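Estate Diary, Sterkaddale Division
March

The diary opens this month with the replanting at the lower blocks. Clearing of the old rubber stands was finished in the first week and the ground was handed over to the field section for lining and holing. The division now has 39 blocks under management, of which 30 are in tea and the remainder in rubber, shade timber or fallow. The figures were checked against the estate map before being entered in the register.

Rain was light until the middle of the month. Plucking rounds in the upper tea were lengthened by 2 days, as the flush was slow and the leaf coarse. The factory reported a higher share of stalk than it would wish, and the field section has been asked to keep the plucking table level on the steeper rows. Once the rain returned the rounds went back to their usual length.

The Zulora nursery supplied the first lot of clonal plants. They were set down under shade beside the Rolter road and watered morning and evening. Losses in transit were small and were noted on the delivery sheet. The second lot will be held at the nursery until the drains in Block 37 have been cut, the supervisor there having found standing water along the northern boundary at two inspections.

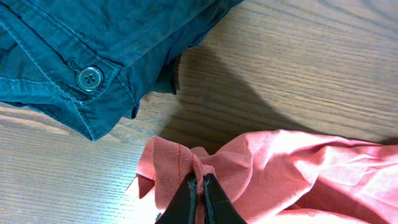

When will Block 37 be ready for planting?

Planting will begin when the main drain has been joined to the Xue stream outfall and the block has stood through one heavy rain without flooding. The field section expects to reach that point before the end of next month. Holes already dug on the higher side will be left open and refilled with topsoil at the time of planting.

The withering troughs at the factory were stopped for one night for the fans to be serviced. Leaf received that afternoon was sent to the neighbouring division under the standing arrangement, and the weights were agreed by both offices the same evening. The drier ran unevenly on the following morning and was brought back to its normal setting by ten o'clock. The made tea from that run was kept apart and will be tasted before it is graded.

Housing repairs in the Sterkaddale lines continued. New roof sheets were fitted to the end row, and the tap by the crèche, reported in last month's diary, was replaced. The road committee's request for gravel on the school bend has been passed to the regional office with a note of support, as lorries have twice had to turn back there after rain.

Fertiliser for the second round arrived at the Rolter store and was stacked on pallets clear of the wall. Application in the mature tea will follow the next weeding round. Workers handling it are reminded to draw gloves and masks from the store at morning muster and to return them before leaving.

The soil samples from the former rubber land have not yet come back from the laboratory. The liming programme is held over until they do, and the entry will be carried forward to April.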